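Packing materials: cartons and inserts, workshop bench

Stuvden Parts Store - gallery page 3
Updated February 13, 2025

This page records the packing material held back from inbound freight and sorted for reuse. Stock is graded by condition on the bench, then shelved by internal size. Colour is noted only where it affects labelling. Dark cartons need a white label, as marker does not read on them.

Cartons with one failed wall are kept if the base and the remaining walls are square. They are not sent out again as outer packaging. They go inside a larger carton, or they are cut down for dividers. Anything with a soft base goes straight to the recycling cage.
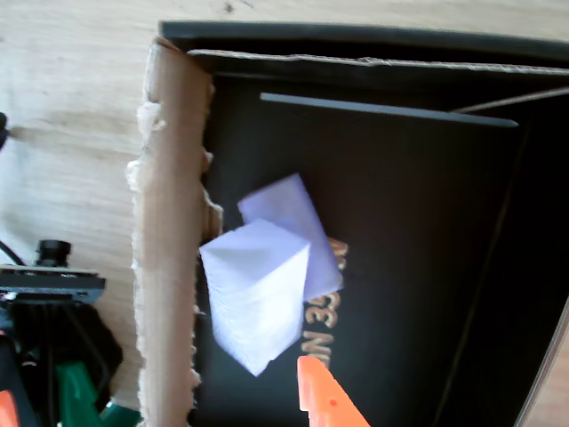 Black carton, open, with two white foam blocks and a grey divider. Torn brown corrugated along one side.

Torn edges of this type are trimmed back to sound board with a steel rule and a fresh blade. Loose fibre is brushed off before any foam goes back in - it clings to the blocks and ends up in connectors. Where the tear runs the full height of a wall, the wall is removed and the panel is not patched.

Foam blocks are stored separately from cartons once graded. White blocks go to bin 851, corner pieces to the bin beside it. Blocks that have taken a set under load are cut for void fill. Minimum useful thickness is 30 mm. Offcuts thinner than that are bagged.

Dividers are kept flat under a board. Grey and black dividers are interchangeable for the Rulitz trays but not for the Skirura ones, which have a deeper slot and need the stiffer grade. Check the fit before cutting to length.

Gallery page 2 covers tape, strapping and edge protectors. Requests for reused cartons go through the Simanjuntak Road counter, with internal dimensions in millimetres, length first.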